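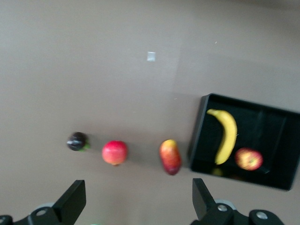
Good habits around a small robot arm start with the table, and I'm so glad I learned to love a dull one! Matte and plain is what you want, with plenty of bare space between the things you're picking up. A plum, an apple and a mango set out in a line with gaps between them give open fingers room to come down on either side, and a black tray off to the right keeps the banana and the other apple apart from them. Wipe up specks before you start. Crumbs get everywhere.

Rules we keep on the workshop wall

Keep the stop button within reach of your weaker hand (your good hand will be busy, trust me).

Stay 20 inches back while the arm is moving. Sleeves up, hair tied, no dangling lanyards.

Run every new job at the slowest speed for 2 full passes. Wyn Parri got me into this one and it has saved so many pears.

Check the screws on the finger brackets every 100 picks. Snug is plenty, so put the big wrench away.

Change the finger pads at 200 picks, or sooner if they feel slick. The Govard ones peel off easily if you warm them in your hands first.

Fruit you plan to eat gets washed after handling, even if the pads were clean. Food and glue jobs never share a set of pads! We mark ours with a dab of nail polish, pink for food.

Power off before you reach in for something that rolled. Yes, even a plum.

Coming in January: storing cables without kinks, plus my favorite Clarik bins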